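Felside Recipe Cards: a small collection of handwritten household recipes, typed up

Hello, and thank you for looking in! This folder holds the typed text of 322 recipe cards that once lived in kitchen drawers, biscuit tins and the backs of cookbooks around Felside. We typed them up so that people could search them, cook from them, and maybe do something clever with them that we haven't thought of. If all you want is the gingerbread, it's card 80, and you're very welcome to skip everything else.

What's in the folder

cards.csv has one row for each card. ingredients.csv breaks the ingredient lists out into separate rows, with the amount, the unit and the name of the thing each in its own column. notes.txt is where we put the stray remarks people wrote in the margins ("too sweet for Dad," "double for the church supper"), matched to their cards by number. There's also a folder called unsure, which has the cards we couldn't read well enough to type with a straight face.

How the cards came to us

The first batch was Mavis Doucet's. She had her mother's cards and her aunt's cards all shuffled together in one tin, and she wanted them typed before the ink faded any more than it had. Word got around, as it does, and by November we had boxes from a good many households on both sides of the river. Everyone who lent cards got them back, along with a printed copy, and everyone signed a short form saying we could share the words. Three families asked us to leave their names off, so those cards say "household withheld" in the source column. Please don't try to work out whose they are.

How we typed them

Each card was typed by one person and then read back aloud by another, with the first person following along on the card. It's slow, but it's a very pleasant way to spend an evening, and it catches the kind of mistake your eye slides right over (we had a "cup of salt" in there for a good two weeks). Ditte Thoroddsen and Hamisi Lukumay did most of the typing, and Frida Thoroddsen did most of the reading, in a voice that made even the pickled beets sound exciting.

We kept spelling exactly as written in the text column. "Cinamon" stays "cinamon." The ingredient column in ingredients.csv uses ordinary modern spelling so that a search for cinnamon will find every card that calls for it.

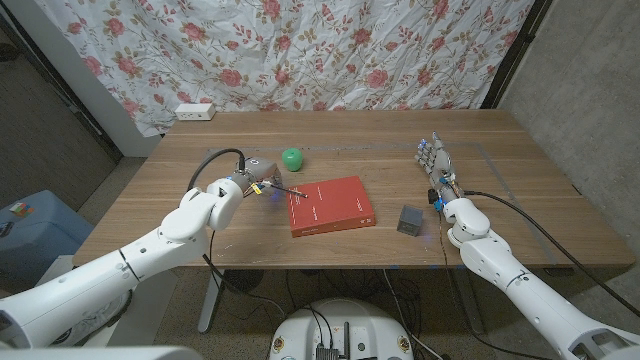 Amounts were harder. Plenty of cards say "butter the size of an egg" or "a teacup of flour," and one just says "enough." We left those alone and put the word informal in the unit column. If you'd like to turn them into grams for your own kitchen, go right ahead, but please keep your numbers in a new column so the original wording doesn't get lost.

Oven temperatures are in whatever the writer used. "Quick oven" and "slow oven" turn up a lot on the older cards, and we haven't tried to translate them.

Things to know before you use it

The collection leans heavily toward baking. Folks wrote down cakes and cookies because the amounts matter, and they mostly kept their soups and stews in their heads. Please don't take this as a picture of what Felside ate for supper.

A fair number of recipes appear more than once with small changes. We think that's half the fun, so we didn't merge them. The same_as column points to the closest cousin when we noticed one, and we surely missed a few.

Nobody has cooked their way through the whole lot. The canning and preserving cards in particular follow the habits of their day, so please check them against current safety advice before you put anything up in jars.

Corrections

If you spot a mistake, send us the card number and what you think it should say. Jhonatan Yupanqui looks after the files now and goes through the messages in the evenings. He's especially glad to hear from anyone who can make out the second line of card 681. (Yes, the numbers run higher than the count. We numbered by box and left gaps for late arrivals.)

Sharing

Use the recipes however you like, at home or in print, and mention the Felside Recipe Cards if there's room. More boxes are waiting on Mavis's porch, and the next ones to be typed are the Ladefoged family's holiday breads.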